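Form 3594, building walk-through, Orkside site (main hall, kitchen, office, boiler room, rear yard)
Date of inspection: 2007-01-02
Previous inspection: April
Status key: OK / FIX (do it this month) / NOW (do it before the building is used again) / N/A

## 1. Exits and routes out

- [x] Front double doors open fully, both leaves – OK
- [x] Rear door push bar works – OK
- [ ] Side door (office corridor) opens without a key – NOW
- [x] Exit signs lit – OK
- [ ] Corridor clear to full width – FIX

**Comments.** The side door had been deadbolted from the inside and the key was in the office drawer. Take the deadbolt off. The latch above it locks the door from outside well enough. The same comment was made in April and the bolt was removed then, so it has been put back. If there is a worry about break-ins on that side, write it down on the requests sheet and we can look at a better latch.

Corridor has stacked chairs along the left wall down to the restrooms. They belong in the chair store. The chair store was half empty.

The rear door drags slightly on the sill. It still opens with one hand, so it passes, but plane the bottom edge before it gets worse.

## 2. Fire extinguishers and blanket

| Location | Type | Gauge | Pin and seal | Status |
|---|---|---|---|---|
| Main hall, by stage | Water | Green | Both present | OK |
| Kitchen | Dry chemical | Green | Seal missing | FIX |
| Office | Dry chemical | Green | Both present | OK |
| Boiler room | Dry chemical | Low | Both present | NOW |

**Comments.** All 4 units are on their brackets. The boiler room unit has dropped below the green band and must be swapped. Fairweather holds the service contract and their tag is on the neck. Call them for both the swap and the missing kitchen seal so it is one visit.

The kitchen fire blanket is in its case but the case is now behind the new shelf unit. You have to reach around to get it. Move the blanket to the wall by the door, at shoulder height.

## 3. Smoke and carbon monoxide alarms

- [x] Hall, two heads, tested by button – OK
- [x] Office – OK
- [ ] Corridor – FIX
- [x] Kitchen heat detector – OK
- [ ] Boiler room carbon monoxide alarm – FIX

**Comments.** Corridor alarm chirped before the test and again after. New battery. The carbon monoxide alarm sounded on test but the date on the back says it is due for replacement this year. Order one now.

## 4. Electrical

- [x] Panel door closes, directory readable – OK
- [x] Three feet clear in front of panel – OK
- [ ] Outlets and cover plates – FIX
- [x] Kitchen and restroom outlets trip on test – OK
- [ ] No extension cords in permanent use – FIX

**Comments.** Cracked cover plate behind the piano. The office heater is running from an extension cord under the rug. Unplug it and put the heater on the wall outlet by the window. An oil-filled heater should never be on a cord that thin. I unplugged it during the inspection and left a note on the desk.

The panel directory is in pencil and two lines have nearly rubbed away. Breaker 4 is marked "stage" but it also feeds the yard light. Rewrite the card in ink and add the yard light to that line.
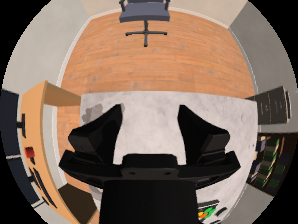 Can the office heater stay on overnight in freezing weather?

Leave it off when the building is empty, and keep the main thermostat at 50 to protect the pipes.

If the office is still too cold in the mornings, the likely cause is the radiator under the window. It was cool at the top and warm at the bottom, so it needs bleeding. The key hangs inside the boiler room door.

## 5. Kitchen

- [x] Range burners light and shut off – OK
- [x] Gas shutoff labeled and reachable – OK
- [ ] Hood filters clean – FIX
- [x] Refrigerator at or below 40 – OK
- [x] Knives stored in block or rack – OK
- [x] Floor mats flat – OK

**Comments.** Hood filters are greasy on both sides. Soak them in hot water and degreaser, dry them, and put them back with the arrows pointing up. The Preven cleaner under the sink has no lid. Either find the lid or pour it out and buy another. No cleaning products are to be moved into drink bottles – there was one on the windowsill in April and none this time.

## 6. Boiler room

- [x] Door closes on its own – OK
- [x] Relief valve pipe runs to floor drain – OK
- [ ] No storage within three feet of boiler – NOW
- [x] Pressure in normal range – OK
- [x] Vent pipe joints tight – OK

**Comments.** Cardboard boxes and a rolled carpet are against the boiler jacket. Move them out today. The boxes are marked "Prorkwood offcuts" and can go to the rear shed or in the dumpster. The room is not to be used for storage of any kind, including things that are only there for a week.

## 7. Stairs, floors, stage

- [x] Handrail to stage firm – OK
- [ ] Stair nosings – FIX
- [x] Hall floor, no raised boards – OK
- [x] Stage curtains clear of lights – OK

**Comments.** Second step up to the stage has a loose metal nosing. Two screws gone at the left end. Use longer ones, the old holes are worn out.

## 8. Rear yard

- [x] Gate opens outward – OK
- [ ] Yard light – FIX
- [x] Dumpster lid closes – OK
- [ ] Ice melt available – FIX

**Comments.** Light is on but the sensor leaves it on all day. The lens is covered with leaves and dirt, so clean that first and check again after dark. Ice melt bucket is down to the last scoop. Buy two bags and keep one at the front.

## 9. First aid and records

- [x] Kit on wall, contents in date – OK
- [ ] Accident book present – FIX
- [x] Emergency numbers posted by phone – OK
- [x] Maximum occupancy sign posted, 94 persons – OK

**Comments.** Accident book could not be found. It used to hang on a string by the kit. The string is there. Put a new book up if the old one does not appear by the end of the week, and keep the old pages if it does.

## Items marked NOW

1. Side door deadbolt off
2. Boiler room extinguisher replaced
3. Boxes and carpet away from boiler

Initial and date each line when finished and leave the sheet in the blue folder. FIX items get checked again at the next walk-through in April.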